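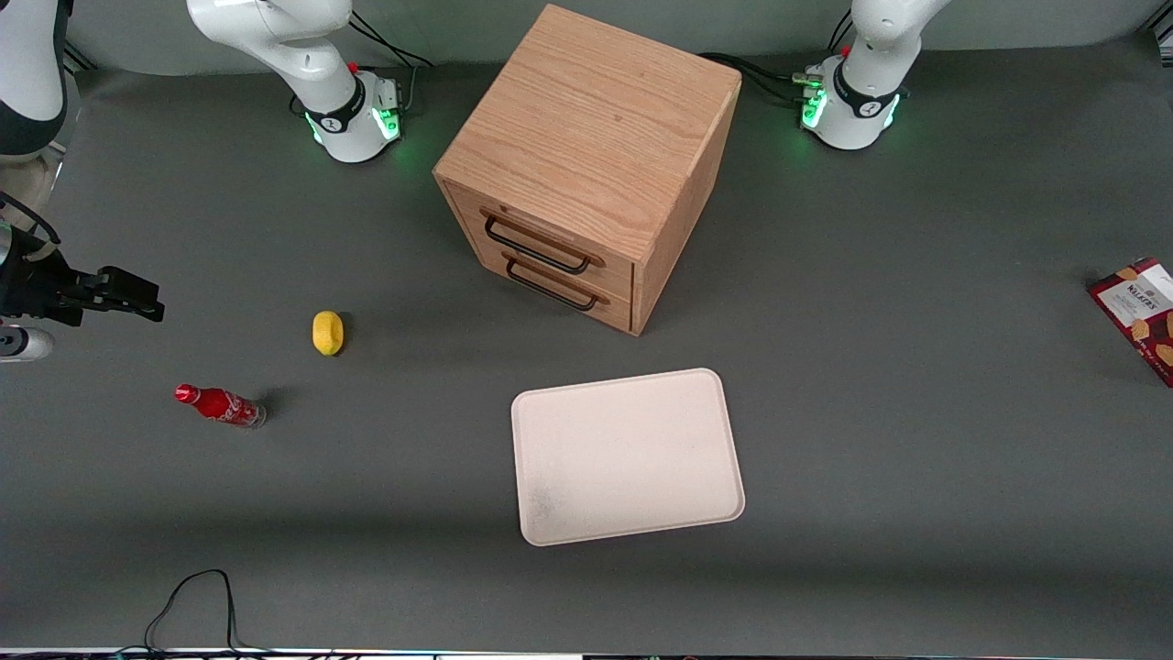
Last updated: 22 August 2025

Clearing the table: your questions

I get a lot of emails about my tabletop tidying posts, so I've put the usual ones in one spot. Thịnh Đoàn sent in half of these – cheers, mate.

Where do you start when there's stuff all over the table?
With the small things! They hide behind the bigger ones and then you find them with your elbow. I pick one side and work across.

Do I need to buy organisers?
Please don't, not yet. I bought 6 matching tubs in January and 2 of them are still in the cupboard with nothing in them. Sort first, then see what you're short of. An old biscuit tin is fine.

Is a grey tabletop a pain to keep clean?
I love a plain grey top (crumbs show up, but so does everything you've forgotten to put away). Warm water, a drop of dish soap and a soft cloth. I'd skip the scourer on any colour.

What about things that don't belong anywhere?
Give them one small tray, and when it's full you have to deal with it. Mine's full as I type this.

How long should it take?
Roughly ten minutes if you don't stop to read the mail. I always stop to read the mail.

My kids put it all back on the table by dinner. Help?
Same at our place in Ukalley. We do a quick sweep before the plates come out and whoever's favourite thing is still there has to set the cutlery. It works most nights – not when there's footy on.

328 shares
6 comments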